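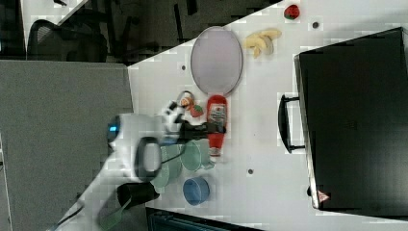 Filipa Cardoso says demo progress in Fuvgate carries over to the full game as long as you stay on the same account, and that I should stop worrying and buy it. I would like to be sure before I spend the money.

I played the demo during the Tiswood online showcase in January and kept going after the stream ended. The demo lets you finish the harbor chapter, and I have 989 coins saved up plus the lantern upgrade. I was on the Ovutero launcher the whole time, same computer, same login. When I open the store page now, the demo and the full game are listed as two separate items, each with its own install folder. The page says nothing about saves either way.

Does the progress carry over, and is there anything I need to do before I uninstall the demo? I don't want to do the harbor chapter again. The crane puzzle alone took me an evening.

Laurinda Brandão
Asked in: PC games, demos and betas

Patrício

Yes, it carries over, but you have to do it in the right order. I did it last week.

Don't uninstall the demo yet. Open it once, load your save and go to a save point so it writes a new file. Quit from the main menu and wait for the launcher to show the cloud icon as finished. Then install the full game and start it. On the first launch it asks whether you want to import demo data. Say yes. If you choose New Game on that screen, the prompt doesn't come back, and you have to delete the full game's settings file to see it again.

Chapter progress and upgrades came over fine for me. Coins did not come over in full. The full game caps imported coins at 228, and the rest is gone. If you have 989, spend them in the demo first. The harbor shop sells the rope and the second map, and both of those do transfer.

Side quests you started but didn't finish are reset. I had 3 open and had to talk to those people again, which took a few minutes.

mossy_kettle

dont bother importing imo. the harbor chapter was changed in the full version, they added a room behind the warehouse and if you import you start after it. you can go back later but the enemies are too easy by then. crane puzzle is also shorter now. I just started over

Filipa Cardoso

I'm the one who told her to buy it. I didn't know about the coin limit – I only had a handful when I imported, so I never ran into it.

One thing to add to what Patrício wrote. If the import prompt doesn't show up, check that both the demo and the full game are updated. Mine didn't appear until the demo was on version 4. The version number is in small print at the bottom of the title screen. After the update I restarted the launcher and the prompt came up normally.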